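Section 2: Setting up your Fluvstead under-sink water filter

1. Shut off the cold water. The hot valve looks identical and will let you believe you succeeded.

2. Open the faucet until it stops running. 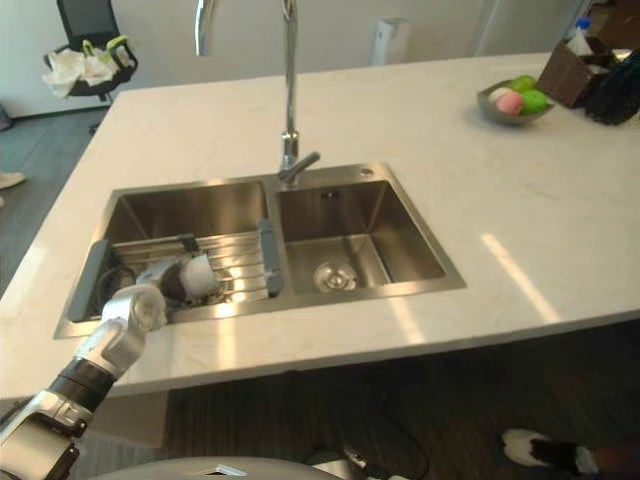

3. Screw the cartridge in by hand. Wrenches crack the housing, and the warranty knows.

Caution: Do not exceed 300 gallons per cartridge.

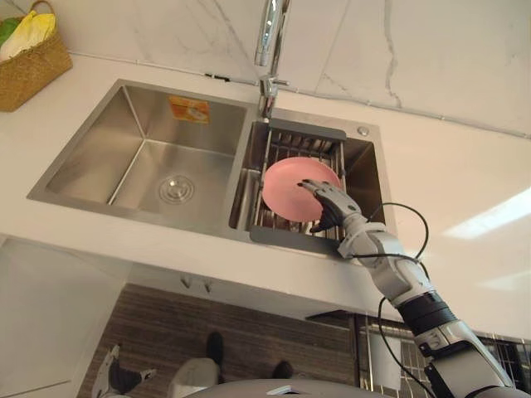
A Madau reader writes: "Mine slowed down at just over 200. Hard water?" Very likely - swap it early.

4. Turn the valve back on slowly and check both joints for drips.
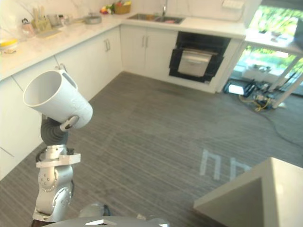
5. Flush for 2 minutes. Gray water is carbon dust, harmless and ugly. 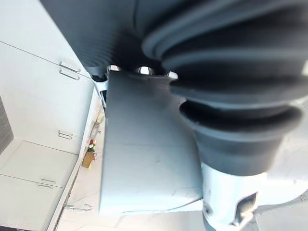
Note: Keep the old washer. You will lose the new one.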